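The Wendwood Letter
Last updated: September
5 min read

Drawer labels and the fall swap

The fall household swap is coming up again, and several readers have asked how to get a spare room or a hallway cleared out in time for it. This item covers what the swap takes, what it doesn't, and how to sort the small things that end up in drawers. The drop-off point is the same as last year, the side entrance of the Drister building on the mill road. Doors open at 9 a.m. and close at 3 p.m. Please don't leave bags outside after closing. The rain got into most of what was left there last fall and it had to be thrown away. 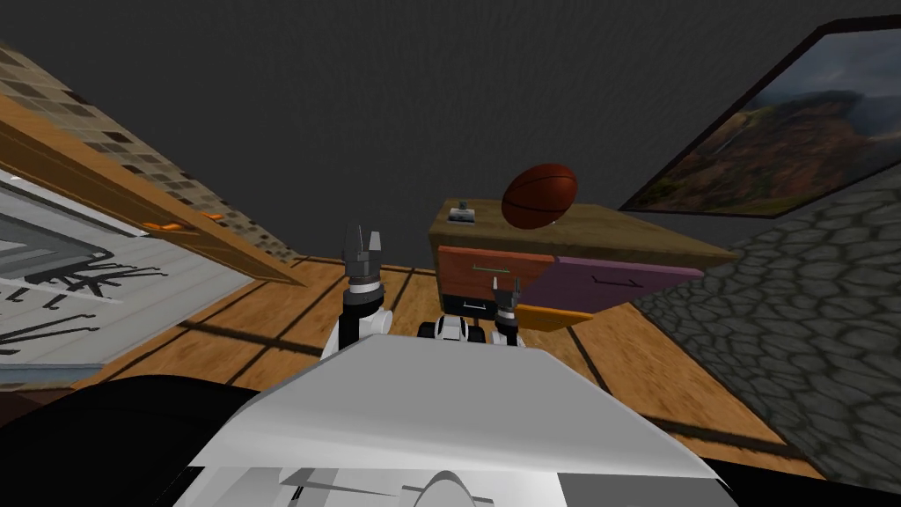 Issue 161

The swap takes clean clothing, kitchen items, books, toys, sports gear, lamps and small furniture that one person can carry. It doesn't take mattresses, car seats, paint, or anything with a cracked cord. Large furniture goes on the notice board instead. Write down the height, width and depth, say whether it comes apart, and leave a phone number. Listings without measurements tend to sit there until winter.

Last year the swap moved more than 2,000 items. The slowest part of the day was sorting boxes of mixed small things. A box marked "misc." has to be emptied onto a table and gone through by hand, and a lot of what comes out is batteries, dead pens and keys that fit nothing. If you can do that part at home, the line at the door will be shorter for everyone.

The easiest way to start is with one drawer. Take everything out and put it on a bed or a towel. Sort it into what you use, what someone else could use, and trash. Put the first pile back and bag the second. Then close the drawer and stop for the day if you want to. A drawer takes less time than people expect, and a whole room usually takes longer.

Batteries can't go in the trash pile. Petek Hardware has a bin for them next to the key counter, and they will also take old light bulbs if the glass isn't broken. Tape over the ends of nine-volt batteries first.
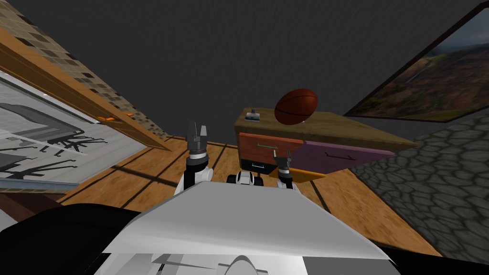

Labels are worth the trouble if more than one person puts things away. Paper labels in plain capital letters hold up well enough, and a strip of clear tape over the top keeps them from curling. For small children who don't read yet, color does the same job. A cabinet with an orange-red drawer and a purple one needs no writing at all, only an agreement about what goes where, and a plain dresser can be handled the same way with a dab of paint or a colored sticker beside each handle. Keep the top of the cabinet out of the system. Anything set down there tends to stay there.

Be careful with very full drawers. If a drawer has to be pushed down with one hand to close, it will wear out its runners. Heavy things like tools and extension cords belong in the bottom drawer, and tall furniture should be fastened to the wall, especially in a child's room. The brackets are cheap and most of them go in with 2 screws. 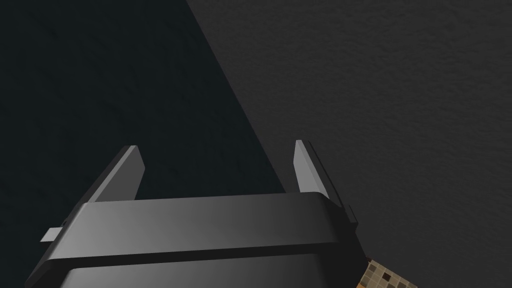 Papers are the other thing people get stuck on. Appliance manuals can nearly all be found online now, so the paper copies can go in recycling once you have written down the model number. Keep receipts for anything still under warranty. Old bank statements and medical bills should be shredded, and the Mondivent copy shop will do that by the bag. They ask that you remove binder clips. Staples are fine.

If you are bringing sports gear, let the air out of inflatable balls so that more of them fit in the bin. Skates and cleats should be tied together by the laces with the size written on a piece of tape. Helmets are not accepted, no matter how new they look.

Each household can bring up to 5 bags or boxes. You don't need to bring anything in order to take something home.

COMMENTS (3)

millroadreader
Does the swap take picture frames if the glass is missing? I have a stack of them.

kt_upstairs
We did the stickers for our two kids last spring. The blue drawer is still socks. The green drawer is rocks, mostly.

Porchlight
Petek's battery bin was full when I went by. They told me to come back next week, so call first.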